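Natália Falcão
Notes on teleoperating a simulated arm to collect door and drawer demos. Long thread, mostly for whoever picks up the Junivero task set after me. 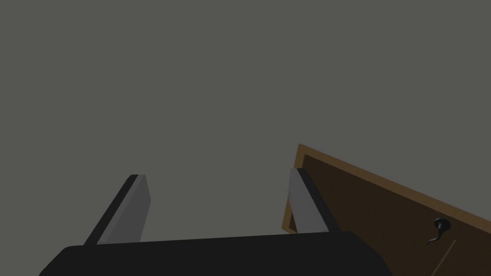 Background first. The task set covers opening and closing things with a single knob. The operator drives a simulated arm with a hand controller, the sim logs everything, and a policy is trained on the logs. I have been the main operator since July.

Numbers. 1,434 episodes recorded. 909 kept after review. Of those kept, 396 come from the second controller mapping, described further down. The other 525 were thrown out and most of that was my fault.

The view matters more than I expected. We record a wrist camera and a fixed side camera. For the first batch I drove from the side camera only, as it is far easier on the brain. The wrist stream was logged but I never looked at it.

Result: plenty of episodes where the knob leaves the wrist view during the approach and only comes back once the fingers are nearly on it. A person watching from the side does not notice. A policy that leans on the wrist view has very little to go on for that stretch.

Now I drive from the wrist view and keep the side view small in a corner of the monitor. It is slower. The demos are better.

Approach. A dark knob on a dark panel gives poor contrast at low light settings. I line up on the edge of the panel first, then come across to the knob. The edge is easier to find and it gives you the tilt of the panel relative to the gripper.

If the panel looks tilted in the wrist view, roll the wrist before you translate. I used to do both at once. It saves two seconds and produces a curved path that is different every time. Roll, stop, translate. Repeatable.

Do not stop for long though. Pauses end up in the data. Train on enough frames of "arm sits still in front of the panel" and the policy learns to sit still in front of the panel. We had a checkpoint that did this for the full length of every trial.

Meireles wrote a filter that trims any stretch where the commanded velocity stays under a threshold. It works on the long pauses. It does not fix hesitation, the small back and forth you do when you can't judge depth. Those episodes have to go, or be recorded again.

On depth. Plain backgrounds are bad for this. With a flat grey backdrop there is nothing behind the fingers to compare against, so you judge distance only by how fast the target grows. Shadows help if the renderer has them switched on. Check before a long session.

Gripper. Start fully open, stay fully open until the knob is between the fingers. Early on I closed partway during the approach because it felt tidier. The policy copied the partial close and then clipped the knob with one finger roughly every time the start pose changed.

Grasp. Small knobs do not need much closing force in sim, and too much gives you contact jitter. If the knob starts buzzing between the fingers, discard the episode. It may still count as a success in the log. The success flag only checks the joint angle at the end.

Which brings me to the success flag. You can open a door by hooking one finger behind the panel edge and pulling. Flag says success. I have 4 of those in the early data and I only found them on replay. Watch your replays.

Controller mapping. Version one was position control in the base frame: hand moves left, gripper moves left as seen from the base. Fine from the side camera, awful from the wrist camera as soon as the wrist is rolled. You push left and the view slides diagonally.

Version two maps hand motion to the gripper frame. Push forward, go where the fingers point. It took one afternoon to get used to and I would not go back. The logged actions are converted to the base frame afterwards, so the two sets can be mixed.

They can be mixed, but keep the tag. Fuko trained on everything together and then on each set alone. Mixed was better on drawers. Version two alone was better on doors. No firm idea why. My guess is that the door paths in version one are too varied.

Pulling a hinged panel: follow the arc. A straight pull drags the knob out of the fingers partway, and the fix most people reach for is more grip force. It's the path that needs fixing. Rotate the wrist as you pull and keep the fingers square to the face.

Session length. My discard rate climbs sharply after forty minutes. I now do thirty, then review that batch, then decide whether to carry on. Reviewing a whole day's recording in the evening is miserable and you miss things.

Randomise the start pose further than feels comfortable. Include starts where the target sits well off to one side, and starts where it is barely in view. Those are the ones the policy needs and the ones an operator quietly resets.

Still open: left-hinged doors are under-represented, and there are no recovery demos at all. By recovery I mean a missed grasp, back off, try again. I will start on those on Monday.

Plestport people: the replay tool is in the shared folder, same place as the mapping config. Default playback is double speed. Turn that off, you can't see jitter at double speed.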